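Week 2 handout: Cribbage, counting and the discard

Read this before the Tuesday session. It assumes you can already deal, cut and peg without looking things up.

Most beginner guides say you should always keep the four cards that score highest on their own. I don't think the advice holds up. A hand is worth what it scores after the cut, and the two cards you throw go into a crib that somebody will count. If it is your crib, a pair of fives thrown away can pay. If it is the other player's, the same throw is a gift.

Things to work through with a deck in front of you:

Count 5-5-J-Q with a 5 cut. Do the fifteens first, then the pairs. Write down your total before you check it with your partner.

Keep 4-5-6-6 and count it with every possible cut. Which cuts add nothing?

You hold 7-8-8-9-K-2 and it is not your crib. Say what you throw and why. "It felt safe" will not get credit.

About the Dumell discard table, which several of you have printed out. It rests on 1016 recorded deals from a single club, and 283 of those have no note of who owned the crib. I wouldn't trust it past the first decimal place, and some of the rarer throws I wouldn't trust at all. The Drelix table has the same problem with fewer deals - 195, all from one April tournament. Where the two disagree, work it out yourself. 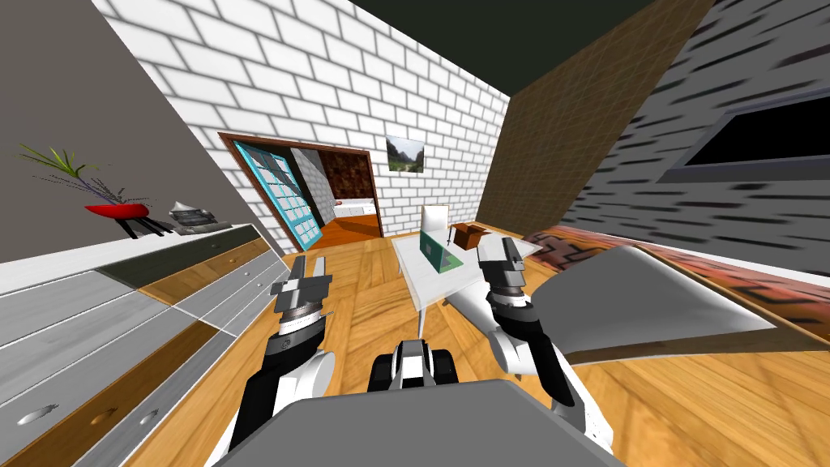
Simulated bedroom, robot's viewpoint. Credit: Jitisik

Pegging gets less attention than it should. The usual rule is never to lead a five, and that one I accept, given how many ten-cards are in the deck. "Always lead from a pair" is shakier. It works when the other player pairs you and you can make three of a kind, but good players stop taking the bait after a few hands.

For next time: play two full games to 121 and keep a written record of every discard, with the crib owner marked. Bring the Uddin score sheet, filled in with pencil.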